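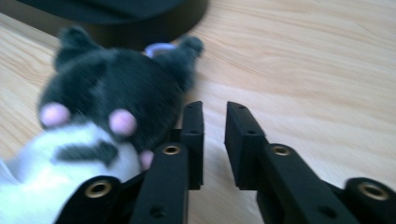 A hand-held gripper closes in on a plush toy at the Kaltik workshop. (Photo by Skarphéðinn Oddsson)

The care and feeding of a pair of black fingers

I'd been in the building less than ten minutes when Heiðrún Ingvarsson put a gripper in my hand and told me to squeeze. I squeezed. The two fingers swung together, met, and made a small click I thought was rather satisfying. She winced.

"You heard that?" she said. "It shouldn't click."

So that was my morning sorted. I'd come to Kaltik hoping to write about clever machines picking things up, and I spent most of the visit learning how you stop a finger from clicking. I can't say I minded (I'm the sort of person who watches other people fix boilers).

Heiðrún looks after the hand-held grippers here, and the one I'd been given is called Viltano. You carry it about and work it yourself, with a camera looking down over the fingers, and the recordings go off to teach a robot arm to do the same job. The arm wears the same fingers, so if the hand-held one has gone a bit wobbly, the arm learns from the wobble. Heiðrún takes this very personally.

Most of the wobble lives in the joints. Have a look at the fingers in the photo and you'll spot the brass rings, bright little things against all that black. Those are what she worries about. The pivots carry every squeeze, and the plastic round them is fine until it isn't. On the first version there was no brass at all, just a hole with a pin through it, and by May the holes had gone egg-shaped. You could waggle the fingertips sideways with your thumb. She kept one of the old fingers in a drawer and let me waggle it, and it really was dreadful!

Now each finger gets stripped down every 400 squeezes. There's a counter in the handle, and mine read 314 when I picked it up, so strictly speaking it wasn't due. The click changed that. Out came a tray, a soft brush and a set of hex keys with one missing, which prompted a short search and some language I'll leave out.

Taking it apart is quick. Fingertips off first, then the linkage, then the pivots, laid out on a tea towel in the order they came off so they go back the same way round. The left and right fingers are mirror images and very easy to muddle. I muddled them. Heiðrún swapped them back without a word.

The culprit was fluff. A tiny grey felted wad of it, packed in behind one of the bushings, so that the finger stopped a hair short and then jumped the last bit. Soft toys are the worst thing for it, she reckons, worse than towels and much worse than socks. She fished it out with a wooden toothpick (metal scratches the brass) and wiped the bore with a dry cloth. I asked about oil. No oil, ever – it turns the next lot of fluff into paste, and she'd sooner clean twice as often.

Then comes the fussy part, which is getting the fingertips parallel again. She closes them on a strip of card and slides it about, feeling for the place where it drags. If it drags at the top and slips at the bottom, the plate is leaning, so she slackens a screw, nudges, tightens and tries again. It took her 3 goes. It took me a good many more, and I'm fairly sure she redid mine after I'd left.

Skarphéðinn Oddsson, who runs the recording sessions, wandered over somewhere in the middle of this to ask if he could have Viltano back. He could not. He has a list of 1173 pick-ups to get through for a job called Tamuno, nearly all of them soft, squashy things, and he'd like them done before the winter. The two of them get on well, I think, though they plainly have different ideas of what "nearly ready" means.

While we waited he talked me through what he looks for at the start of a grab. You want both fingertips square to the toy and some clear table between them, and you want to come in slowly. Rush it and you shove the thing along the wood. I had a go myself later on and shoved a great many things along the wood.

The last job is the camera check, a printed card of black squares held at arm's length until the screen goes green. If the camera has been knocked at all, everything recorded afterwards is slightly wrong, and you may not notice for days. Ours went green at the second try. Heiðrún zeroed the counter, wrote the date on a strip of masking tape – 14 October 2020 – and stuck it on the handle over the top of the last one.

I squeezed it once more before handing it over. No click. Skarphéðinn had it out of my hand before I could do it again.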